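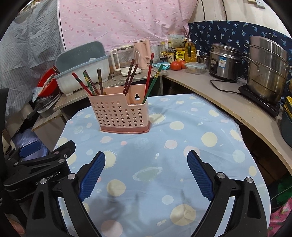 Figure 5.1 Chopsticks in a perforated holder, seen from a hand-held gripper with its fingers open.

Chapter 5
When Should a Planner Say No?

Most of the grasp planners you will read about are graded on what they pick up. A planner is given a view of a table, it returns a pose for the gripper, and somebody records whether the object came off the surface. The score goes into a table next to other scores. This chapter is about what such a score leaves out, and why you should be slow to believe it.

Look again at Figure 5.1 and suppose the command is "take one red chopstick." There is more than one red chopstick in the holder, so the command does not pick out a single target. The sticks lean at different angles. They are thin, and a depth sensor may return a few scattered points for each one, or none at all. Behind them is a kitchen full of things that a segmentation network can confuse with the foreground. A planner that returns a pose here with 0.97 confidence has told you very little. You need to know what the number was computed from, and whether it would have been any lower if the planner had been wrong.

Older software failed in ways that were easy to see. The Kalomus planner, which many labs used as a teaching tool, fitted a cylinder to every cluster of points and stopped with an error when the fit was poor. Students hated it. Its replacement, Vamton, almost never stops. In a test run by Imani Bakilana, Vamton was given 1,577 views of cluttered tabletops and produced a grasp for every one of them, including 16 in which the requested object was missing. The release notes had described this behavior as "robust." Bakilana's report used a different word, and we will come back to it in Section 5.3.

None of this means that learned planners are worse than fitted ones. On ordinary blocks and cups they are clearly better, and we would not go back. Our complaint is with the way they are tested. A set of 400 easy objects can hide a planner's trouble with thin ones, and an average over the whole set will hide it for good.

Section 5.1 defines a grasp candidate and the costs usually attached to it. Section 5.2 takes apart the confidence score and shows three ways to inflate it without changing a single grasp. Section 5.3 adds a refusal option to the planner and asks what a refusal should cost. Section 5.4 applies the method to the Rashidi clutter set, where several published rankings change order.

You will need the collision checker you wrote in Chapter 4. If yours treats every object as a box, fix that before you start Section 5.2.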